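회의록

회의명: Cetora 과제 원격조작 시연 수집 점검 회의
일시: 2018/06/20 오후
장소: Kutosden 2층 회의실
참석: Koen De Haan(진행), 조작 담당, 학습 담당, 하드웨어 담당
작성: 학습 담당

1. 지난 회의 확인
지난번에 정한 수집 목표는 한 작업에 시연 200회입니다. 현재 90회가 저장되어 있습니다. 남은 분량은 조작 담당 두 사람이 나누어서 진행하기로 했습니다.

2. 지퍼백 작업의 시작 상태
투명 지퍼백을 흰 테이블 위에 눕혀 놓고, 안에 주황색 둥근 과일, 노란 배, 보라색 가지를 넣은 구성에 대하여 논의했습니다. 그리퍼는 봉투에서 떨어진 오른쪽 위에서 시작합니다. Koen De Haan은 봉투의 방향을 시연마다 조금씩 바꾸자고 제안했고, 모두 동의했습니다. 내용물의 종류는 10월까지 바꾸지 않습니다.

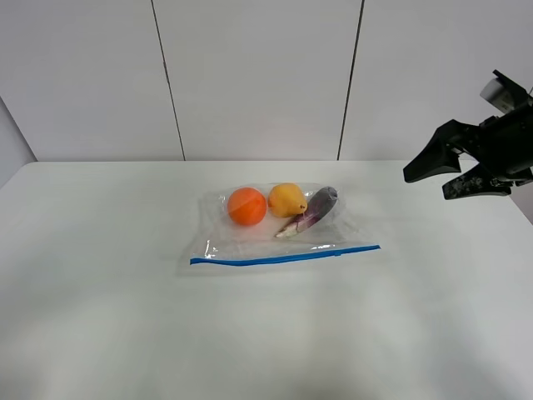

3. 원격조작 방법
조작 담당의 의견: 팔을 손으로 직접 잡고 가르치는 방법은 얇은 비닐에서 힘 조절이 어렵습니다. 조종기로 하는 방법이 더 느리지만 동작이 부드럽습니다. 이 작업은 조종기로만 수집하는 것으로 결정했습니다. 시연 한 번의 제한 시간은 60초로 합니다. 시간을 넘은 시연은 삭제하지 않고 별도 폴더에 보관합니다.

4. 손목 카메라 영상
비닐을 집으면 주름이 그리퍼 쪽으로 모이고 반사가 여러 군데 생깁니다. 학습 담당은 파란 지퍼 선이 영상에서 잘 구별되므로 위치를 판단하는 기준으로 사용할 수 있다고 설명했습니다. 하드웨어 담당은 조명 각도를 바꾸는 시험을 먼저 하고 싶다고 했습니다. 합의가 되지 않아서 다음 회의에서 다시 이야기합니다.
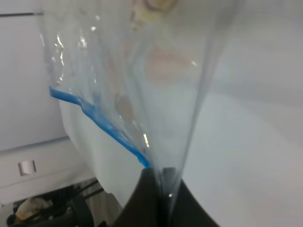
그림 2. 그리퍼가 투명 지퍼백을 집은 상태(손목 카메라)

5. 할 일
- 조작 담당: 봉투 방향을 바꾼 시연 6회를 먼저 수집하고 공유
- 하드웨어 담당: 조명 시험 계획 작성, Aubert에 확산판 견적 문의
- 학습 담당: 제한 시간을 넘은 시연의 목록 정리
- Koen De Haan: Tridalau 쪽에 일정 변경 전달

6. 기타
조종기 예약표에 이름을 쓰지 않고 사용하는 경우가 있었습니다. 사용 전에 꼭 기입하여 주시기 바랍니다.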